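Visit to the Trimitwood showroom, Arnley

The showroom opens to trade visitors twice a year. I went in July with Nasrin Akbari, who was pricing desks for a seven-person office and wanted to see tops and corner details before ordering.

Alvar Magnusson took us through the finishing area first. Tops are sprayed, cured and left for 3 days before edging. The cure schedule is pinned beside the door, with 148 entries on the sheet we saw. Rejects go back for sanding — mostly dust nibs, and a few runs near the cut-outs.

Edge work was the more useful part. A square internal corner on an L-shaped top concentrates stress and collects dirt, so Trimitwood cuts it as a curve. Magnusson keeps offcuts in several radii and let us handle them. The tightest felt sharp under the forearm after a few minutes of writing. Nasrin preferred the next size up.

The small rooms are at the back, past the sample racks. Each has a wooden floor and one piece set up at full length, which makes it easier to judge reach and clearance than a drawing does.

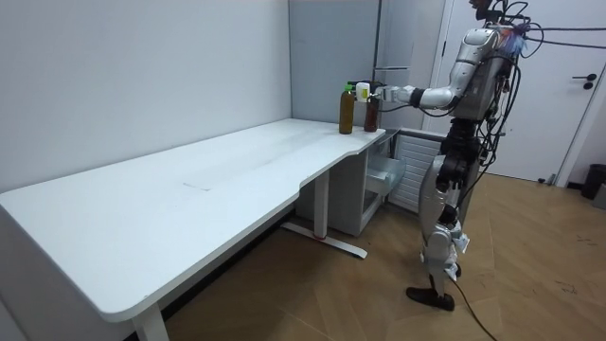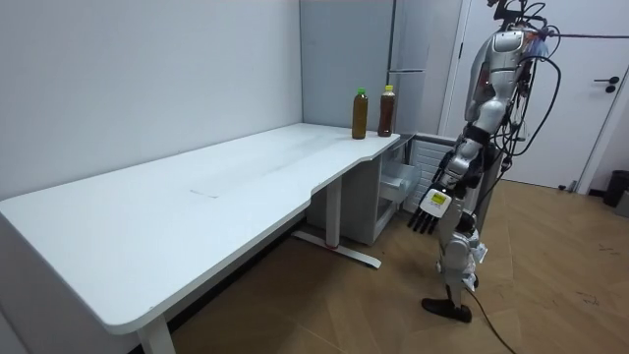 The long white desk.

Delivery is in sections, with the joint bolted from below. Lead time is 90 days for a non-standard length. Nasrin asked for a quote in two finishes, matte and satin, and for a sample of each to take back. The satin was out of stock. Parking is behind the building, and the loading bay has to be kept clear until noon.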